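The Plustero Club

By the time Josefien Martens got the second gripper to open and close without squeaking, the rest of the club had already eaten the sandwiches. She didn't care. She had waited since March for her turn, and she stood at the end of the wooden table with one in each hand, working the fingers like a crab that had just found out it was a crab.

"Left, right, left," said Dirk Dewulf. He was the older of the two Dirks and took the job of coach very seriously. "Slow hands. It learns what you do, so do it nicely."
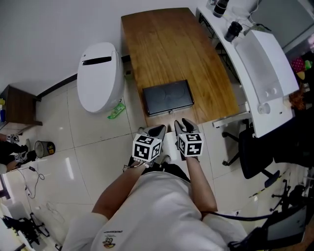

"Does it learn from the mistakes too?" she asked.

"It learns from whatever we leave in," Dirk said. "So we go through the runs afterward and throw out the bad ones."

That meant evenings at the back desk with Ineke Aerts, who had a thumb for the delete key and no mercy at all. The club had 553 runs in the notebook when Ineke started. When she finished there were 376, and Josefien, who had done a good share of the missing ones, went home and practiced picking up grapes with salad tongs until her mother asked for the tongs back.

But oh, the ones that stayed! She watched them over and over. Reach, close, lift, turn, set down, let go. Her own hands, only better, because all the dithering had been taken out. She thought it must be how singers feel the first time they hear a good recording of themselves.

The Rutunstead meet was on December 3, 2019, and they had 24 hours left when the other Dirk — Verstraete, the quiet one — came in from the hallway with his coat still on.

"They changed the task," he said.

Everyone stopped.

"It's still cups. But they have to go in a row now, and the handles have to face the same way."

"Handles," said Ineke. "We haven't got a single run with handles."

Hilde Van Acker ran the club, and had run it since before anyone there could spell Echeverri, the name on the old trophy by the door of her office. She took off her glasses and cleaned them on her sleeve. Then she asked how many mugs there were in the kitchen.

There were five. One had a chip in it and one said Dreditham Swimming, and they carried them in on a tray like something at a wedding. Josefien took the first turn. She had never wanted to do anything so much in her life.

They worked in pairs, one on the grippers and one setting the mugs back all crooked again. Reach, close, lift, turn. The turn was the hard part. You had to start it in the shoulder, before you thought you needed to, or your wrist ran out of room and the mug ended up looking at the wall. 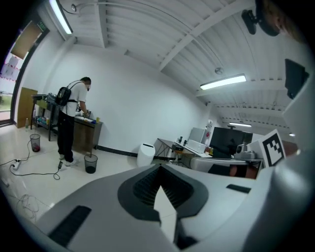
"Shoulder," Dirk Dewulf kept saying, until he took a turn himself and forgot his own shoulder completely, and Ineke laughed so hard she had to sit down.

Around nine Hilde phoned all the parents. Around ten Josefien did one that felt different from the others. All the mugs in a row, all the handles to the right, and she hadn't thought about her wrist once.

"Keep that one," said Ineke, already writing it down.

"Can I go again?" said Josefien.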